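Evico careers: Software Developer, Motion Planning and Control (two-arm manipulation)

Permanent, full time. Some flexibility on start date, though November would suit us very well.

Hello, and thanks for stopping to read this. We know job ads tend to blur together after the first few, so we'll try to tell you what the work is like day to day and you can decide whether it sounds like your kind of thing.

Evico writes the software that sits between a pair of arms and the job somebody wants them to do. We don't build arms. We write the planner, the low-level control loop, the perception that feeds both of them, and a fair pile of tools for recording, replaying and picking apart what went wrong. There are 15 of us, mostly in one building with a kitchen that is too small, and we've been growing slowly on purpose.

The role sits in the team that looks after Pandach, our two-arm planner. Pandach takes a rough goal and works out who holds, who moves and when to swap over. It does this nicely for stiff things like boxes and brackets. It does it much less nicely for paper, cloth and anything else that changes shape when you touch it, and that's the bit we'd love your help with.

In your first few months you would probably:
- take over the contact timing code, which decides how long one gripper should keep pressing while the other gets into place
- work with the perception folks on tracking fold lines and edges when a gripper is covering half of them
- tidy up Trindari, our replay and logging tool, which everybody relies on and everybody grumbles about
- spend a good part of each week at the bench running your own changes on the real arms

That last point matters to us. We have a decent simulator called Gilani, and the nightly run puts 286 test cases through it, but thin sheets behave in there a bit like roof tiles, so we don't merge a control change until somebody has tried it on hardware. You'll get to know the colour of the paper very well.

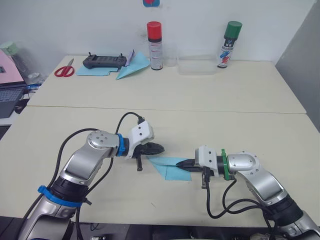 Folding is our favourite stress test for exactly this reason. A crease that lands slightly off early on makes every later step harder, and the planner has to notice and adjust without starting over. If you've ever lost an afternoon to a controller that was perfect until it met a real object, you'll be among friends here.

What we're hoping you'll bring:
- solid C++ and comfortable Python
- at least 2 years working on motion planning, control or something close to it (study counts, and so do serious hobby projects)
- a habit of writing things down so the next person can follow
- patience with calibration, and with us

Force control or learned policies would be a lovely bonus. A particular degree isn't needed, and if you meet most of the list and are wavering, please send something in anyway. We've hired wonderful people who nearly didn't.

Hours are 40 a week, and we do mean that. Most people are in by 9:30 am and gone in time for dinner. You can work from home when you don't need the bench. We help with moving costs and will sort out visa paperwork where we can.

To apply, send a resume and a short note about a piece of code you're fond of, finished or otherwise, through the form on our careers page. We read every one. The process is a phone chat, then a paid half day at the lab working through a real problem with the team, lunch included. If you need anything changed to make that easier for you, just mention it in your note and we'll organise it.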